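Deepak Malhotra
@deepakm_desk

Cleared the brown table in the hallway on Monday. It's the one we put by the wall as a spot to do bills, and it had turned into the spot where everything else goes. Short thread on how I went about it.

My rule was to start with the small stuff. If I start with the big things I end up with a neat table that still has crumbs of junk all over the middle, and then I call it done and go make tea.

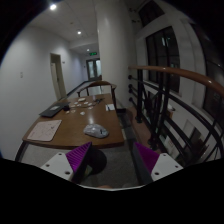

Second rule is that nothing goes on the floor. I've done it that way before and all I got was a messy floor and a clean table. Things go in a drawer, in the bin, or in the one box I'm allowed.

The box is a Jemo one, the medium. I bought 2 of them in September and the other is already full of cables, so there's some pressure to be picky this time.

Small bits first, then. I picked them up one by one. Sweeping them into my hand would have been quicker but I'd have ended up tipping the lot into the box and sorting nothing.

After that, paper. One sheet, kept, because it has the hot water reference on the back and I'll need it when Getachew comes to look at the tank. It's now on the fridge. The pen went in the kitchen drawer with the other pens.

Mouse stays on the table. I did think about putting it away but I use it every night and it would be back out by dinner. Same with the chair, the one with the arms. Elias keeps saying it's too wide for a hallway and he's right, but it's comfortable and I'm the one who sits in it.

The pink pad with the little drawings stays too. It's easier on the wrist than bare wood and the mouse behaves better on it, when I remember to put the mouse on it.

Then the bottle, which I left until late because I couldn't decide. Clear plastic, ridges down the sides. I keep bottles like this one for watering the herbs and there were already three under the sink.
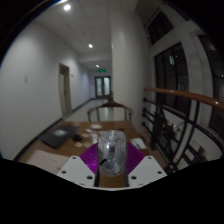 Photo: Sawsan Kanaan

It went in the recycling. Under the sink is full and the herbs are mostly mint, which doesn't need the help.

The whole job took about 50 minutes, including a phone call. I'd put it off for most of the winter.

Wiped the top down at the end with a damp cloth and then a dry one. The varnish shows every streak under the hallway light so the dry cloth matters more than I expected. I don't use spray on it any more. Tried one a while back and it left a tacky patch near the front that took ages to come off.

Someone asked if I'd put a tray on it for keys and small bits. I had one, a shallow Istholm tray, and it just filled up and then the bits went around the tray. So no tray for now.

What I'm trying is a weekly reset. Famside is the shared list app we use for groceries, and I've added the table to it so it pops up after dinner. Whoever ticks it off gets to pick what we watch.

Next is the shelf under the stairs – that one has paint tins on it, so I need to find out where the council takes them first. If you're local and you know, let me know.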